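Kodikara Student Club Opens Its Snack Shop Challenge to Other Schools

For release: February

CLUNECK – The after-school robotics club at Kodikara Technical School announced today that its Snack Shop Challenge will be open to teams from outside the school for the first time. The final will take place in the main hall in Cluneck on a Saturday, with doors open to the public from ten in the morning.

The Challenge started two years ago as a small class project in the electronics course. Students wanted a task which their families could understand without a long explanation. They chose shopping. A team must program a pair of robot arms to take products from a shelf, put them in a shopping basket, and do it without crushing anything that a customer would like to eat.

The club now has 64 members, from first-year students to those who will graduate this summer. They meet on weekday afternoons and work in small groups. Each group keeps a notebook for every training run, and the notebooks are shared, so that a mistake made by one group can be studied by all the others. During the autumn term the members recorded 3,000 training runs, which is the largest number in the history of the club.

For the robots, a shop is a difficult place. Boxes have straight sides and are easy to hold, but a soft bag changes its form when the fingers close. Clear acrylic shelves are also a problem, as the cameras on the arms may see a reflection and take it for an edge. The students therefore practice with real packages from ordinary stores: chocolate-coated sticks, sandwich cookies, wafer rolls and bags of snacks. Small objects for the desk are also used, so that the program does not learn only one kind of shape.

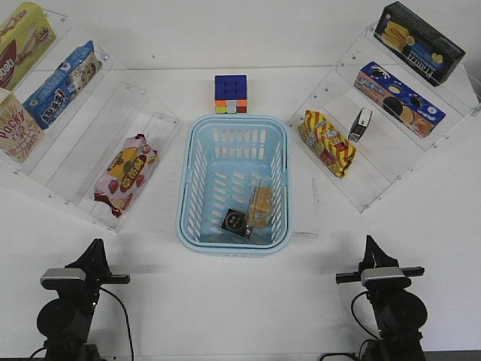
In the opinion of one second-year member, the hardest part of the year was patience. She told the school newsletter that her group changed the program eleven times before the arm would pick up a bag the same way twice, and that she now looks at supermarket shelves "like a person who has to plan every centimeter." She would still choose the same project again.

The rules of the Challenge are short. Each team receives the same table and the same shopping list, which is opened only on the morning of the final. A full round has a maximum of 200 points. Points are given for each correct product that arrives in the basket, and points are taken away for a product that falls or is damaged. Speed is counted only when two teams have an equal score. The best result until now is 177 points, reached last year by a group of four students in their final round.

Before every attempt, the table must be returned to the starting position. The basket is emptied and placed in the center between the two shelves, and both arms go back to rest. The judge checks the position of the products on the shelves with a printed plan, and only after this check may the team start its program.
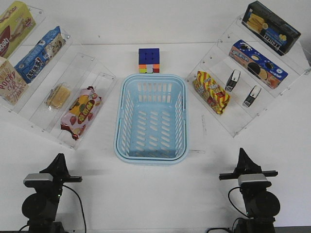 Teams may not touch the table after the start signal. If a program stops by itself, the team can restart it one time in each round, but the clock is not stopped. Teams from outside the school will have a practice hour on Friday afternoon, and the members of the club will help them to connect their computers.

The software used in the club is named Sorari. It was written by students of an earlier year and is improved by every new group. With Sorari, a student moves the arms by hand through a task, and the program learns from these recorded movements. Visiting teams may use Sorari free of charge or bring their own software. A short guide in everyday English will be sent to all registered teams.

The shelves and tables for the final are provided with the support of Sillari, a local workshop for shop furniture, which has also offered a study visit to the winning team.

A special prize will be given this year for the handling of soft packages. In this part, the team must take one snack bag from the lower level of a shelf. The judges will look at how the fingers approach the bag, where they close, and whether the package still has its seal unbroken after it is put down.

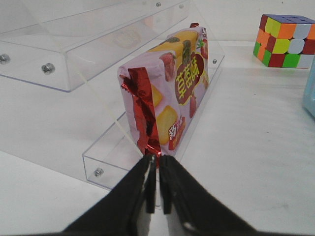
A former member, now in the first year of an engineering degree, wrote to the club that the soft package prize was "a very good idea and also a little cruel." In the same letter the former member advised new teams to practice slowly at first, and to save a copy of the program every time it works, even when it works badly.

Registration is open to school teams of two to five students. No earlier experience with robots is required, but each team needs one teacher or parent who will be present during the whole day. Entrance for visitors is free. Forms can be requested from the school office in Cluneck on weekdays, or by writing to the club at the address of the school.

About the Kodikara Robotics Club

The club is a student group of Kodikara Technical School in Cluneck. It is open to all students of the school and offers practical work in programming, electronics and mechanical design. Members of the press who wish to attend the final or visit an afternoon meeting are asked to contact the school office in advance.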